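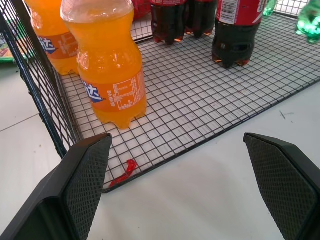 白い床に置いた黒いワイヤーバスケット

件名：Re: カセットの取り込み、音がこもる件（長文です）

みなさま、こんばんは。

先日の投稿を拝見して、すぐにお返事しようと思いながら、自分でも手持ちのデッキを引っぱり出して試しているうちに、すっかり遅くなってしまいました。もう解決されていたら読み飛ばしてくださいね。

元の投稿を引用しておきます。

> はじめて投稿します。いつも楽しく読ませていただいています。
> 父が残したカセットテープをパソコンに取り込もうと思い、中古でBratowのダブルデッキを買いました。ヘッドホン端子からパソコンのマイク入力につないで録音しています。
> 音は入るのですが、どのテープも毛布をかぶせたようにこもっていて、シンバルや子音がほとんど聞こえません。しかも右だけ少し小さいようです。
> テープが古いのであきらめるしかないのでしょうか。それともデッキの不良でしょうか。お店の保証は7月いっぱいです。
> テープは段ボールに何箱もあるので、できれば楽な方法で進めたいです。USB端子つきのプレーヤーに買い替えたほうが早いですか？

あきらめるのはまだまだ早いですよ！　テープのせいだと思っていたらデッキの側だった、ということは本当によくあります。うちのPremhamも、買ってきた日はまさにその「毛布」の音でした。

まず掃除からです。カセットのふたを開けて、再生ボタンを押した状態にすると、ヘッドとキャプスタン（細い金属の軸）とピンチローラー（黒いゴムの輪）が前に出てきます。ヘッドとキャプスタンは無水エタノールをつけた綿棒で、綿棒に茶色い汚れがつかなくなるまで拭いてください。ゴムのほうは私は水で固く絞った綿棒にしています。これは人によって流儀があるようで、この会でも以前ずいぶん議論になりましたね（笑）。終わったら乾くまでふたを開けておいてください。

掃除しても変わらなければ、次に疑うのはアジマス、つまりヘッドの傾きのずれです。中古のデッキは前の持ち主がいじっていることもありますし、テープを録音したデッキのほうがずれていたということもあります。お父さまのテープがご自宅で録音されたものなら、後者もありそうです。見分け方としては、市販のミュージックテープを一本かけてみるのがいちばん手軽です。市販のテープがきれいに鳴って自宅録音だけがこもるなら録音側、両方こもるならいまのデッキ側、とまずは考えてよいと思います。

調整はヘッドの脇の小さなネジを、モノラルにした音を聴きながらほんの少しずつ回します。高い音がすっと抜けてくるところがあって、あの瞬間は何度やってもうれしいものです。ただ、保証期間中とのことですから、いまは回さずにお店に見てもらうほうがいいでしょうね。ネジに触ったとたん保証はききません、と言われても文句が言えませんので。

それから、ドルビーのスイッチは「切」になっていますか？　ドルビーなしで録ったテープを「入」で再生すると、ちょうどおっしゃるような音になります。二つ並んだスイッチのどちらがそれなのか、あのデッキは表示が薄れていて読みにくいんです。私も一度やりました。

つなぎ方も少し気になりました。パソコンのマイク入力はモノラルのことがありますし、ラインの信号には感度が高すぎて割れやすいです。背面のLINE OUT（赤と白）から、USBのオーディオインターフェースを通すのがおすすめです。私はAdugnaのいちばん小さいのを使っています。取り込みにはこれで十分です。右が小さい件も、案外ヘッドホン端子の接触かもしれませんから、LINE OUTで比べてみてください。

USB端子つきのプレーヤーですが、録音の手間はたしかに減ります。でも、あの手の携帯型は回転むらが大きめのものが多くて、ピアノの曲だと音がゆらゆらして、聴いていて酔いそうになります。せっかくダブルデッキをお持ちなのですから、そちらを活かしてあげてほしいなあ、というのが私の意見です。

取り込むときの基準レベルは、私は400Hzの信号でそろえています。手元のテストテープに400Hzと1,000Hzが入っているので、左右の差を見るのも同じテープで済ませています。お持ちでなければ、いちばん音の大きいところで−6dBくらいに収まるようにしておけば心配ありません。あとから上げるのは簡単ですが、割れた音は元に戻せませんからね。

編集はTulelでやっています。無音のところで曲を切ってくれる機能があって助かるのですが、静かな曲だと途中でぷつっと切られるので、会話や演奏会の録音では使わないほうが無難です。

何箱もあるとのことで、気が遠くなるお気持ち、よくわかります。私のところは全部で907本ありまして、そのうち取り込めたのは400本ほどです。もう何年やっているやら。コツというほどのこともありませんが、手をつける前にラベルの写真だけ先に撮っておくと、あとで「これは何の録音だったかな」と悩まずに済みます。それと、長く巻いたままだったテープは、録音の前に一度最後まで早送りして、巻き戻してからかけてください。途中で重くなるようなら無理をせず、そこで止めてくださいね。

市販のテープをかけてみた結果と、ドルビーのスイッチがどうだったか、よかったらまた教えてください。お父さまのテープには何が入っているのでしょう。クラシックでしたら、同じ番組を録っていた方がこの会にいらっしゃるかもしれませんよ。

ではまた。夜更かしのデッキいじりはほどほどに、と書きながら、もう午前1時です。

--
このメールはカセット・オープンリール愛好会のメーリングリストに配信されています。
返信は全員に届きます。引用は必要な部分だけにしてください。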